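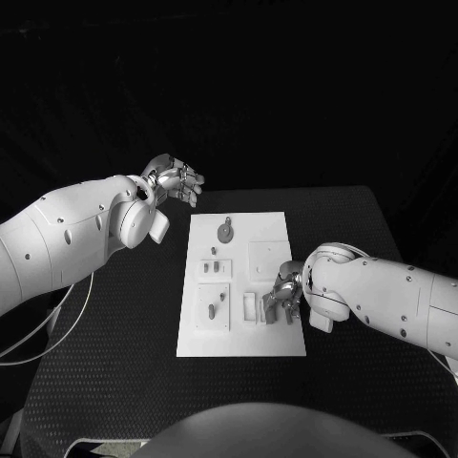
Sorting small dark parts on a dark table is slow work, and most of the slowness is in the looking. I moved my small-parts work onto a separate board last June and have no intention of going back. The surface underneath matters more than the lamp. A white rectangular board on a dark table gives two useful boundaries: small dark pieces stand out against the white, and the edge of the board stands out against the table, so there is no doubt about what is in the work area and what has left it. I am now replacing my board and would like opinions on material, finish and whether to fit a raised lip. Parts are mostly black screws, spacers and clips. Bench depth is 59 cm.

Posted by flatbench, Oct 21, 2019
Pukbridge Workshop Forum > Benches and Surfaces

----

kerf_minus_one wrote:

Melamine, matte if you can find it. Gloss is brighter but throws the lamp straight back at you, and a black oxide screw sitting in a hot spot is as hard to find as one on a dark table. I bought the Vorkavby shelf panel and cut it down. The cut edge needs sealing or it swells.

No lip. A lip gets in the way when you want to sweep parts off into a tray.

----

oddments26 wrote:

Disagree on the lip. Anything round will find the edge. I glued a thin strip along three sides and left the side nearest me open, so sweeping still works. Parts that roll go away from me more often than toward me, at least on my bench, which is not level.

----

kerf_minus_one wrote:

Then level the bench.

----

oddments26 wrote:

It is bolted to a wall in a building that is not level. The strip took ten minutes.

----

tinplate wrote:

White is overrated for this. Mid gray is easier on the eyes over a long session and it works for both dark and bright parts. With white you lose nylon washers completely. I use a gray Tultutlow cutting mat on a steel sheet and have had no complaints except that the printed grid is distracting. I turned it over.

----

flatbench wrote:

Noted, but I have very few light parts. If I did I would keep a second board in a dark finish and swap them. One compromise surface for everything seems worse to me than two that each do the job.

What about the area behind the bench? I have bare shelving there at present and it is visually busy.

----

longshank wrote:

Hang something dark and plain. Heavy cloth is better than thin, the folds lie flatter and it does not move when a door opens. It also cuts down on reflected light from whatever is behind. Wash it before hanging -- mine shed lint onto the board for the first few weeks, and lint on white is very visible.

----

tinplate wrote:

A dark cloth behind a white board is a lot of contrast to look at for a whole afternoon. I would expect the board to look glaring. Has anyone used both for more than an hour or two?

----

longshank wrote:

Daily. Turn the lamp down. Most people run too much light once they go to a white surface because they kept the setting from the old one.

----

kerf_minus_one wrote:

Agree with that part. I dropped from the top setting to the second lowest and can still read the thread markings on a bag label.

Cloth I would skip. It holds dust and it is one more thing to snag a cable on. Paint the wall.

----

longshank wrote:

He has shelves there. You can't paint shelves full of boxes.

----

bd_81 wrote:

Two points not covered so far.

First, thickness. A thin panel on a hard table bounces small parts. I put 3 mm cork under mine and dropped screws now stay close to where they land. It also stops the board from sliding when you press down on a piece with your fingertips.

Second, size. Mine was 90 cm wide to begin with and the outer parts became storage. I cut it to 60. If you can't reach the far corner without leaning, the far corner fills up with things you meant to put away.

----

flatbench wrote:

The cork is a good idea, thank you. Plan is now matte melamine, 60 x 40, cork underneath, sealed edges, strip on three sides. Cloth over the shelving as a trial.

----

kerf_minus_one wrote:

You will take the strip off by spring.

----

oddments26 wrote:

Mine has been on for four years.

----

tinplate wrote:

If anyone wants the gray side of this tested against white with the same parts and the same lamp, I have both here and can time it. Name the parts.

----

flatbench wrote:

M2 x 6 black, M3 x 8 black, and whatever clips you have. Mix them and sort by type. Please do it with the lamp low as well as high.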